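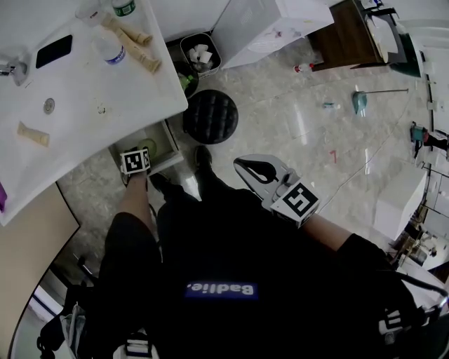 How to run a drawer-and-counter practice take

Print this page | E-mail this page

By Ebise Asfaw, posted 16/08/2018

Quick guide for new members. I wrote most of this in April and fixed bits since, so if something doesn't match what you were told on the day, ask Modupe.

What you need
Two hand grippers, one per hand if you're doing two-handed takes. Marker cubes on, both of them. Head camera and straps. Charged batteries, spare card. Something to pick up. Small stuff is fine — wooden blocks, sticks, a bottle, a cup.

Before you put anything on
1. Read the task card out loud. Sounds silly, do it anyway. Half the bad takes in the Prerkwood set are people who did the wrong task very nicely.
2. Clear a path on the floor between you and the drawer. You will be looking at your hands and not your feet.
3. Put the objects on the counter. Spread out, not in a row. Move them between takes or the model just learns the row.
4. Check the marker cubes for smears and bent corners. Wipe with a dry cloth.

Getting geared up
Head strap first, then the body straps, then the grippers last. Cables go behind the arm. If one pulls when you reach forward, stop and re-clip it now. Don't tell yourself you'll be carefull.

Squeeze each gripper a few times. Fingers should close evenly and open all the way. If one side lags, swap the unit and put a sticky note on it saying which side. "Broken" on a sticky note helps no one. 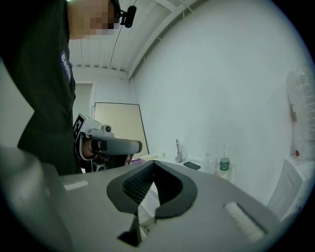

Munance Robotics Club — Data & Manipulation Team

Sync
Both people if there are two of you. Hold the grippers up so each camera gets a look at the other one's marker. Hold still, slow count of three, then lower. Skip this and we have to line up the video by hand. Modupe did that for a whole batch once and has asked not to do it again.

The take
- Start with fingers open, arms relaxed.
- Go slow on the approach. Slower than that.
- Drawer: pull straight, don't yank. You can use your free hand for the front if the card says one gripper only.
- Pick the object, pause, lift. Pause again over the drawer. Release.
- Close the drawer all the way.
- Back to start pose before you stop recording.

Keep it under 30 seconds if you can. Long takes are OK for the sorting card, not for this one.

If you drop something, keep going. Pick it up and finish, then mark the take R for recovery. We want those! The Nwosu script reads the R and files it seperately.
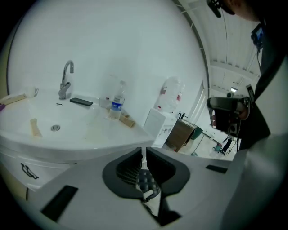

Gripper view across the sink, with the faucet and the bottle by the wall.

Common problems
Markers lost — your wrist is turned too far in. Elbow out a little.
Blurry video — too fast, or a thumbprint on the lens.
Shiny counters and chrome — fine, leave them. Real rooms are shiny.
Phone in view — also fine, just don't pick it up unless it's on the card.

Naming and upload
Task, initials, take number, then R if needed. So drawer_EA_978_R. No spaces, please, the script chokes. Upload to the Fluvdale drive the same day. Up to 250 clips per folder, then start a new one. Last count we had 389 drawer takes that passed, we need more left-handed ones.

Unplug the batteries before they go back in the box. Questions to Modupe Abubakar or me, team channel is best.

This site uses cookies to remember your settings. Accept | Learn more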